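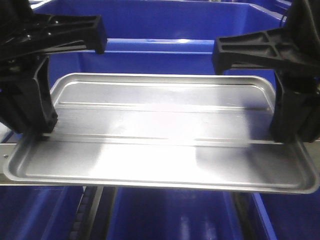
Flovik is a software layer for grasp planning and force control in bin and tray handling. It was developed at Larport and sits between a perception module, Chettiar, and the arm's own motion controller. A shallow metal tray gripped at its opposite ends is a typical load: the jaw force must keep it level without bending the floor, and glare on bare aluminium leaves gaps in the depth data. Chettiar fills such gaps by fitting a flat plane to the rim, where readings are usually more reliable, and passes the result on with a confidence value.

Planning

The planner searches for grasp pairs on opposite edges and rejects any whose approach path meets a neighbouring container. Up to 312 candidates are scored per cycle. Scores combine clearance, distance from the estimated centre of mass and joint travel. Version 2 added a separate routine for narrow seams, as between a blue container and a silver-grey one standing almost against it. The wrist view is used to place the fingers relative to the seam before any contact is allowed.

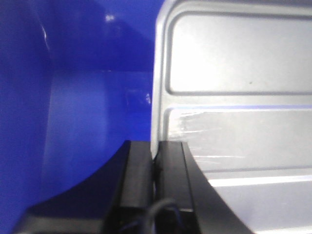
Tooling

Logs are replayed in Wunddale, a desktop viewer that steps through planner states and force readings. The regression set holds 357 recorded cycles, of which nine are kept as known failures.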